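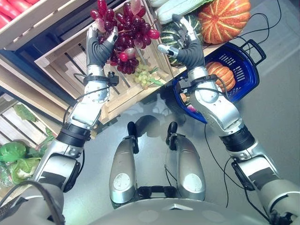 Dunedin, May

# Weight loss of table grapes in open display

Student project report, Food Science, second year
Group: Arsen Didenko, Paora Ormsby, Kiyoshi Oshima
Supervisor: Ikechukwu Adeyemi

## 1. Why we chose this subject

Grapes are sold by weight, but they lose water every hour they stay on the shelf. The shop pays for this loss, and the customer gets soft berries with brown stems. We wanted to know how much weight is lost in one day, and if a simple cover at night can reduce it.

## 2. Method

We bought dark red grapes from one supplier and divided them into 2 groups. In total we weighed 177 bunches. Both groups were kept in wooden crates at room temperature. Group A stayed open day and night. Group B was covered with a damp cotton cloth from closing time until morning.

Each bunch had a paper tag on the stem. We weighed it in the morning and again in the evening, always on the same scale. Lachlan Merrick from the laboratory checked the scale for us on Friday, before the first weighing.

We also gave a mark to the stem color: green, partly brown, or brown. Kiyoshi did all the marking, so that the marks can be compared.

## 3. Results

Group A lost more weight than group B on every day of the test. The biggest difference was in the first night. After that the difference became smaller, and on the last day it was difficult to see without the scale.

The stems told us more than the berries. In group A, 37 bunches had a brown stem at the end, and most of their berries still looked good. In group B brown stems were less common.

Small bunches dried faster than large ones in both groups. We did not expect this and we did not plan the test for it, so we cannot say how strong the effect is.

## 4. Problems

We did not measure the humidity of the room. In two bunches of group B we found mold near the stem, and it is possible that the cloth was too wet. We left these bunches out of the final table.

The next group should record humidity and try a dry cloth too.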